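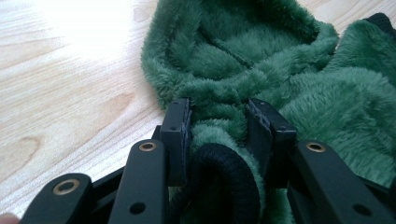
Green Plush, Pale Table - the October gallery

Quick page, sorry for the short notes. Sorting day for the winter costume box, the one that goes out under the Fairweather label every year. Everything soft gets pulled out, shaken, checked at the seams and put back in a bag with a tag on it. The green one up top is what people keep asking about so it goes first.

Notes go in the order things came out of the box.

1. The green plush
Deep forest green, long pile, the kind that goes shiny along the folds when light hits it. Rolled rim at the top, a bit like a hood or a hat. Black ribbed elastic too, gathered in close against the fluff. Blonde table underneath, with a nice dark knot in the wood. There's a little near-black fuzzy trim peeking out as well, easy to miss.

2. More on the green, becuase I love it
Look into the hollow under the rim and there's a faint curved seam where two panels meet. Same green inside as out. I like when the inside gets the good fabric - so many costume pieces switch to scratchy lining the second they think no one will look.

3. Care, for whoever gets it next
Cold wash, inside out, in a pillowcase. No dryer. Hang it by the rim and never by the elastic. Brush the pile when it's fully dry, soft brush, short strokes, one direction and then back the other way. Last year somebody ironed a plush piece flat and it never came back.

4. Ribbed elastic, general moaning
Goes before anything else does. Stretch it, let go, watch it. Slow to close up = replace it. I buy the black ribbed stuff from Istitz by the roll, wide one for waists and narrow one for cuffs. The cheap kind goes wavy after two washes. Pin in four places before sewing, stretch as you go, zigzag stitch.

5. Shedding
Long pile sheds where it's cut, everywhere, for ever. Shake it outside. Lint roller on the table after, then on yourself. Cut from the back with a small blade, only the backing, and pull the pile apart with your fingers. Way less mess then scissors.

6. Bags and tags
Clatari bags, the big ones with the zip. Plush goes in loosely folded, nothing heavy on top. Tag on the outside with size, color and what needs fixing. The green goes under lot 79. If the tag says "elastic" check the elastic before you lend it out, please.

7. Where it all goes
Top shelf in the back room, plush on the left, capes and cloaks on the right. Shoes stay on the floor, always. The Zalex crates are for props only - they have rough edges inside and they snag pile like crazy, lost a perfectly good brown tail that way.

Still to come: the gray set, the two striped capes, a bag of mittens I haven't opened yet. Will add to the page when they're sorted, probably one evening after 7.

Want to borrow something? Leave a note with the lot number and the size you need. Pickup from the back room, bring your own bag, and bring it back brushed.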